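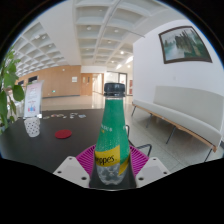 Should a vinyl figure be kept in its sealed blister tray for long-term storage?

A vinyl figure should be taken out of a sealed tray for long-term storage, as soft vinyl gives off plasticiser and the closed space holds it against the paint.

---

**vthygesen** (Moderator, Figures and Vinyl)

The text at the top of this thread is the current wording in the Setberg Collectors' Register guidance, under Storage. It was adopted in January and replaces the former advice to leave all trays unopened. Members are invited to comment on the wording before the printed edition is prepared. Comments should be confined to storage. Matters of valuation belong in the Sales and Valuation section.

Valdemar Thygesen

---

**ladefoged_b**

I must record an objection. The guidance treats all vinyl figures as one class. My Cabral knights, first series, have been in their original trays since purchase and show no tackiness at all. The second series, which used a softer compound for the capes, is another matter, and I would accept the advice for those.

A member who follows this wording to the letter will cut open a sealed first-series knight and lose a good part of its value for no gain. The Register should not be advising that.

---

**kari.bergmann**

In reply to ladefoged_b: may I ask how the condition of the first series was assessed if the trays have remained sealed? Tackiness is found by touch. A figure may look perfectly sound through the plastic and still leave a print on a cotton glove.

I opened 2 of my own first-series knights last winter. One was clean. The other had bonded lightly to the tray at the left heel, and a fleck of silver paint stayed behind when I lifted it.

---

**ladefoged_b**

The point about touch is fair. I assessed them by eye, under a lamp, and I should have said so. I do not accept that a single heel is sufficient grounds for a general rule.

---

**hjaltadottir_g**

I would draw members' attention to temperature, which the guidance does not mention in this section. My collection is kept in a Skaltent cabinet on an inside wall at 18 degrees. The same makes of figure, kept by my brother in a loft conversion, became sticky within a few summers. His were out of their trays and mine were in them.

I should therefore prefer the following wording: "Vinyl figures should be stored in a cool room. Where the room cannot be kept cool, the tray should be opened." I have no strong view on the capes.

Gunnlaugur Hjaltadóttir

---

**vthygesen** (Moderator, Figures and Vinyl)

Thank you. Temperature is dealt with under Rooms and Cabinets, but I agree that a member reading only the one entry would miss it. A cross-reference can be added.

On the proposed wording, my difficulty is that it makes opening the tray a last resort. The intention was that it should be the ordinary course for any figure the owner means to keep.

---

**eyvindsson**

May I raise the matter of partial opening? I slit the card edge of the tray along the bottom, where it does not show from the front, and leave the figure in place. Air can then pass. I have done so with my whole Zitbridge run, 40 figures, and the packaging still displays well.

I would not describe such a piece as sealed when selling, and I do not think anyone should.

---

**kari.bergmann**

A slit permits some exchange of air but the figure remains pressed against the plastic at the same places. The heel I described above would have bonded just the same. If the tray is to be slit, I would suggest placing a strip of uncoated polyester film between the figure and the tray wherever they touch. It can be slid in with flat tweezers.

---

**eyvindsson**

I had not considered the contact points. Does the film need to be changed?

---

**kari.bergmann**

I inspect mine yearly and wipe or replace it if there is any bloom on the surface. A thin sheet cuts easily with nail scissors. Please avoid cling film and freezer bags.

---

**ladefoged_b**

Mr Bergmann's method would answer most of my concern, provided the guidance also states that pieces bought as an investment are for the owner to judge. Several of us paid considerable sums at the Cabral closing sale, and the cards from before 2000 are now hard to find unopened.

I remain opposed to the present wording.

---

**vthygesen** (Moderator, Figures and Vinyl)

The objection is noted and will be passed on with the draft. The entry will be put forward with a cross-reference to Rooms and Cabinets, and a note on polyester film at contact points. The separate treatment of first-series Cabral figures is not settled. Members holding opened examples are asked to post their findings below, stating the series, the part of the figure affected and the kind of room in which it was kept.

---

**hjaltadottir_g**

I have a first-series standard bearer, opened, cool room, no fault found. The flag pole leans a little, but it did so when I bought it.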